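Filed under: Embodied AI > Navigation > Results

mapnerd_81
Reran the Liem baseline in sim, 400 episodes, memory off. Agent still stops short at doorways. Chantal Gagnon's writeup blames the colour shift between rooms. Frames from the rerun:

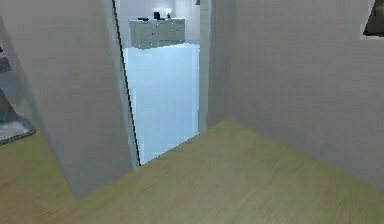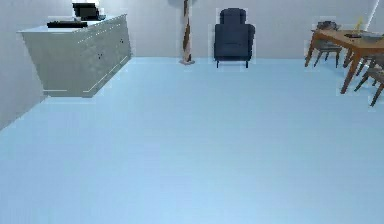
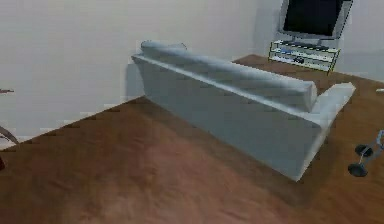
Replies

gilonley
Dont buy the colour thing. Pale blue floor in the second, brown in the third, sure, but did you retrain or just eval?

mapnerd_81
Eval only. Seed 3689.

jstevens
One seed?? Jelle Stevens here, we ran 16 at Plilville and the doorway stops mostly washed out. I'd look at the step penalty first.

gilonley
^ this. Also grey sofa from behind = big flat surface, depth will hate it

mapnerd_81
Fair, but Chantal got it with the penalty at zero. Will rerun with more seeds tonite, logs going on Grunis.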